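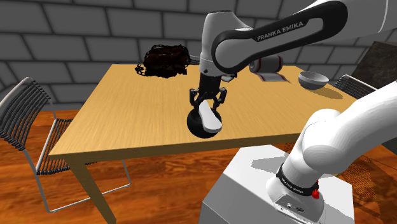

A white and black arm over a wooden table, grey block wall behind.

I have been meaning to write about my grandmother's dinner rolls for so long that my sister has stopped asking when the post is going up. She used to ask every December. This year she just sent me a picture of her own rolls, which had come out like hockey pucks, with a single question mark underneath. So I sat down Thursday night after the dishes and started typing, and here we are.

Grandma never wrote the recipe down. What she had was an index card that said "Rolls" at the top, then "flour, yeast, the milk, butter size of an egg" and at the bottom, in different ink, "Isla Moncrieff says more salt." Isla lived across the road from her in Clorkolia for most of their married lives and was by all accounts right about the salt. I still have the card. The butter has soaked through it in so many places that you can nearly read it from the back.

The trouble with "the milk" is that everybody in the family remembers a different amount. My mother says a cup and a half. My uncle says a cup, warmed in the little dented pan and never in the microwave (he is very firm about the microwave). I've tried both, and I come down somewhere in the middle, closer to my mother. You want the dough soft enough that it makes you a bit nervous. If it comes cleanly off your hands the minute you start kneading, you've put in too much flour, and that is exactly what happened to my sister, though she'll tell you it was the oven.

I knead by hand. I did have a stand mixer for a while, a hand-me-down, and it did a perfectly good job, but it walked across the counter while it worked and I had to stand there holding on to it anyway. By hand takes me 13 minutes or so, most of one side of a record. I like that part of the evening. The kitchen gets quiet, the dog gives up on me and goes to lie down in the hall, and I think about all the things I didn't get to think about during the day.

Then comes the first rise, and this is where I went wrong for years. I was impatient! I'd give it an hour by the clock and go ahead no matter what it looked like. My kitchen in winter is cold, and an hour in a cold kitchen is hardly anything to a bowl of dough. Now I put the bowl in the oven with just the light on and leave it until it's doubled, and some nights that's two hours and some nights it's nearly three. Grandma put hers on top of the radiator with a dish towel over it, and we kids were told not to slam the back door. I slammed it once. The dough was fine, but I got a look I can still feel.

For shaping, pinch off pieces a little bigger than a golf ball and tuck the edges under until the top is tight. Put them close together in a buttered pan so they just touch. They'll push up against each other as they rise, and that gives you those soft sides you pull apart at the table. My cousin from Dow spaces hers out on a cookie sheet and gets a crustier roll, and they're very nice, but they aren't these.

Bake at 375 until the tops are a good deep gold. People take them out too pale, myself included. Give them 5 more minutes than you think, then brush them with melted butter while they're still too hot to touch, and sprinkle on a little salt for Isla.

A few leftover things, before I forget. They freeze beautifully once they're cool, in a bag with the air squeezed out. I've made them with half whole wheat and they were heavier but good with soup. I tried them once with oat milk when my niece was staying with us, and she ate four, so I'd call that a success. And if you have any left the next morning, split one, toast it in a dry skillet and put on more jam than seems decent. My husband says that's the only reason I make a double batch, and I haven't argued with him.

I'm still looking for the other card, the one for the orange icing she put on the sweet version at Easter. My mother is sure it went into a cookbook, and there are two boxes of those in her basement – if I get down there before spring I'll report back. In the meantime, if you grew up on something similar, please tell me how much milk your family used. I'd love to settle this with my uncle.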